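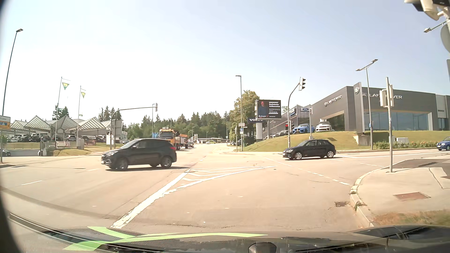 Stivside junction notes – README

Jan 22, 2026
by Mihăilă

What this is

Hand-typed notes on waiting times at road junctions in and near Stivside. Started as a spreadsheet for my own commute, grew. Text and CSV only, English, one row per wait.

Contents

- waits.csv – the main table, 500 rows
- junctions.csv – names, number of arms, lights or no lights
- notes.txt – free text, messy, read it anyway
- old/ – the first version from October, kept for comparison, don't use for anything new

Columns in waits.csv

- junction_id – matches junctions.csv
- day_type – weekday, weekend, holiday
- wait_s – seconds from full stop to moving off
- turn – left, right, straight
- weather – my word for it, no fixed list. Sorry
- remark – mostly blank

Blank means not recorded. Zero means rolled through without stopping. Please don't mix these up, I did once and it wrecked the averages for the whole Cilport road.

How it was collected

Stopwatch on the passenger's lap, numbers read out and written down, typed up the same evening. Waits under 3 seconds were dropped in the old version, kept in this one. So the two don't compare directly. Anything over 10 minutes is left out – those were roadworks or a closed level crossing, diferent problem.

Known problems

- Mornings heavily over-represented. Hardly anything after dark.
- Left turns underreported before the new form.
- Two junctions on the Cilport side got renumbered halfway, see notes.txt for which.
- Weather column: "bright", "sunny" and "clear" all mean the same thing. Merge them.
- Summer missing completely.

Not good for

Signal timing, safety claims, anything legal. It's one household's driving, same routes over and over. Fine for teaching, practice plots, arguing about which way to go to the store.

Checking

Ran the file through Citance to catch duplicate rows. It found 3, all removed. Didnt check the spelling in the remarks.

License and reuse

Free to use, credit is nice. If you fix something send the corrected rows only – not the whole file with the columns reordered.

To do

- split day_type into real weekdays
- fill in the missing arms in junctions.csv
- get some evening rows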